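Nallside packing cell: gripper FAQ

When do the finger pads get changed?
Every 210 hours of running, or sooner if a pad has gone shiny or lifts at a corner. Change left and right together.

How tight should the link screws be?
Snug, then a quarter turn. Move the fingers through full travel by hand. If a link binds, back its screw off and start again.

How do I check grip on snack packets?
Use sealed packets in an open box, with others lying against the one you pick. Both pads should meet the packet flat.
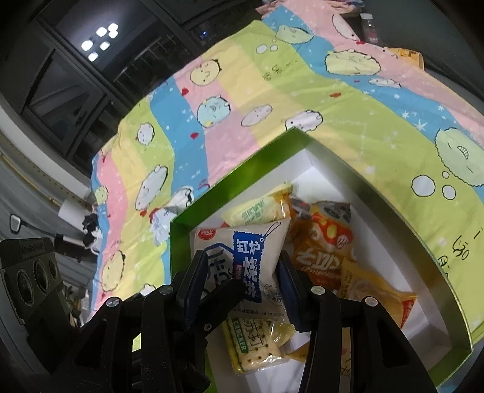 Leokadia Śliwiński asked whether the force setting can stay at 51 percent after new pads go on. It can for the first 4 picks. After that, run the zero routine and set it again.

What do I clean the pads with?
A damp cloth, no solvent. Let them dry before power-on.

Who keeps the spare pads?
Kevin Chávez, Wenholm stores.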